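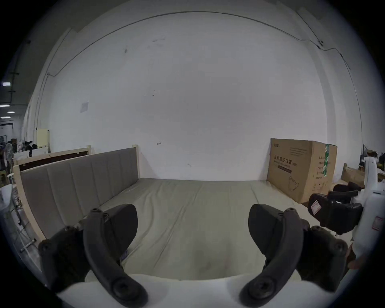

The Omden is a hand-held gripper kit that you build yourself, at home or in a shared workshop, and use for recording how a hand takes, turns and puts down things. It was designed by Rosalie Danzer, and the files and the parts kit are offered from this page. Most builders make two of them, one for each hand, so that they can do work which needs both hands, like pulling a sheet straight. For such work the shape of the fingers matters a lot. They are curved and dark gray, with round screw bosses along the arch, and each one ends in a round pivot close to the white body, so the pair can spread wide over a mattress with a fitted sheet and come together again on a fold of the cloth.

## What the kit is for

The kit is made for people who want to collect their own demonstrations and do not have a robot arm at hand every day. You hold the gripper, you do the task, and the camera on the body records it. Later the same fingers can be mounted on an arm with the Amard adapter, so the arm touches the object in the same manner as you did.

Bed making, folding, packing boxes and clearing shelves are the tasks for which we tune the fingers. Very small objects, for example screws or coins, are difficult with this shape. If you need them, please look at the narrow tips in the list of options.

## What you receive

- Printed body in two halves, white
- One pair of curved fingers, dark gray
- One pair of padded jaw blocks
- Pivot set with bearings and washers
- Bag with 32 screws, all of one type
- Trigger, return spring and cord
- Camera plate (the camera is not in the kit)
- Printed assembly guide

The parts kit has the order number 3825 and contains the parts for one gripper. For both hands please order it twice. The body halves are the same for left and right, only the trigger is turned over at assembly.

## Building it

You need a small hex key, a file, pliers and a flat table. Soldering is not necessary. A first build takes an evening, and the second gripper goes faster.

1. Clean the holes of the body halves with the file. Do not drill them larger.
2. Press the bearings into the pivots by hand. If one does not go in, warm the printed part a little with a hair dryer.
3. Put the fingers on the pivots and check that they swing freely before you close the body.
4. Hang in the return spring, then lay the cord around the trigger. The knot must sit inside the body.
5. Fix the jaw blocks with the padded side looking inward.
6. Close the body and tighten the screws crosswise, only until they stop.

The most common mistake is at step 3. When the pivot screws are too tight, the fingers open slowly and your hand becomes tired after some minutes. Loosen each pivot screw by a quarter turn and try again.

It is a good habit to put a colored label on the side of one jaw. With two grippers on the table they are easily exchanged, and then the left recordings carry the name of the right ones. I lost a whole afternoon of work in this way — the labels cost almost nothing.

## Working with soft things

Fabric behaves differently from a box. Go to the sheet with open fingers, press lightly into the mattress and close only then. If you close in the air and come down afterwards, the cloth slides away. For headboards and other upholstered furniture we recommend the soft pads, which leave fewer marks on the fabric.

Cardboard is simpler, but a large box should be taken with both grippers, on two opposite edges. The fingers are not made for lifting heavy loads and the pivots will become loose if you do this often.

## Options

**Kristiansen pads.** Softer pads for the jaw blocks, sold as a pair. They are glued, so the old pads must be removed completely.

**Narrow tips.** They are screwed on the ends of the curved fingers.

**Amard adapter.** Plate for mounting the fingers on an arm. Please write to us which arm you have before you order.

## Delivery and returns

Orders are packed by us in Omport and leave within two working days. Unopened kits can be returned within 30 days. A broken printed part is replaced free of charge when you send a photo of it, and the files for all printed parts are also open for download if you prefer to print it again yourself.

The next batch of bearings arrives in July. Until then the kit is available in small quantity, and the options can be ordered without limit.

Page last changed: 5 April 2024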